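Melari Counter Drawer, Single

Product code 562. Wood, medium brown finish, with dark knob and label plate.

The Melari Counter Drawer is a small wooden unit that stands on the worktop and holds the bits and pieces that otherwise end up behind the kettle. It has one drawer, which pulls out to the front. People buy it for tea bags, snack packets, sachets and the like. We have sold it at Bumcombe since the first Melari range came in, and it is still the one we send out most.

Size and weight

Width: 26 cm
Height and depth: see the size sheet packed with each unit
Largest load in the drawer: 500 g
Finish: wax oil, medium brown
Knob: dark, fixed with one screw from inside
Label plate: silver coloured, fixed to the drawer front

The load figure is for the drawer when it is open. Dry goods in packets will seldom come near it. Tins and full jars can, so keep those on top of the unit or beside it.

Where to put it

Choose a flat, dry part of the worktop and leave enough room in front for the drawer to come out. On a narrow worktop the back of the unit can go up against the wall tiles. If the wall is uneven, as with stacked stone or rough brick, let it stand a finger's width forward -- the back panel is thin and will mark if it is pushed against a sharp edge.

Keep it away from the side of a toaster oven or hob. Steam from a kettle will lift the finish over time, and so will a damp cloth left lying on the top. The unit has felt pads underneath and may be used on marble, granite, laminate or wood. Check the pads now and then for grit, especially on polished stone.

Most kitchens have one corner where breakfast gets made, and the drawer does well there, at the back of the worktop behind the toaster and the coffee things. A chopping board can lie flat in front of it when the drawer is shut. Packets go in the drawer and a jar of something crunchy can stand close by. 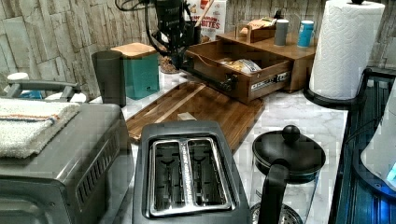 Can the drawer be taken right out for cleaning?

Pull it forward until it meets the stop, lift the front slightly and draw it clear of the runners. To put it back, set the rear corners on the runners first and push it in level.

Filling the drawer

Snack bars and flat packets can be stood on edge, one behind another, so that the names can be read from above. Loose tea bags are better in a small box or tin inside the drawer. We don't advise putting unwrapped food straight on to the wood. The inside is unfinished and will take up oil and smells, coffee above all.

If you want to divide the space, the Kalov insert (code 202) drops in without screws and gives two long sections. It is sold separately. The older Mocanu insert does not fit this drawer -- it is slightly too wide and will jam the runners.

The label plate

The plate comes off with two small pins at the back of the drawer front. Plates with your own wording can be ordered with the unit or later on. Allow up to 26 letters, counting spaces. Lettering is dark and comes in capitals only. We engrave what is written on the order form, so please check the spelling before you send it.

Care

Wipe with a dry or barely damp cloth and dry it straight away. Do not use spray cleaner, bleach or anything gritty. Crumbs collect at the back of the runners and make the drawer stiff. Take the drawer out, brush the runners with an old toothbrush, and rub a little candle wax along them if it still drags.

The finish can be renewed with any clear wax oil meant for kitchen wood. One thin coat is enough. Leave it overnight before putting anything back on top.

The grain and shade differ from one unit to the next. If you are buying two to stand side by side, order them together and say so in the notes, and we will pick a pair that are close.

Spare parts

Knob with screw
Label plate, plain
Felt pads, set
Drawer stop

Spare parts for the single drawer also fit the Melari double, apart from the stop. Orders for engraved plates placed before the end of June go out with the summer batch.

Page last changed Apr 21, 2018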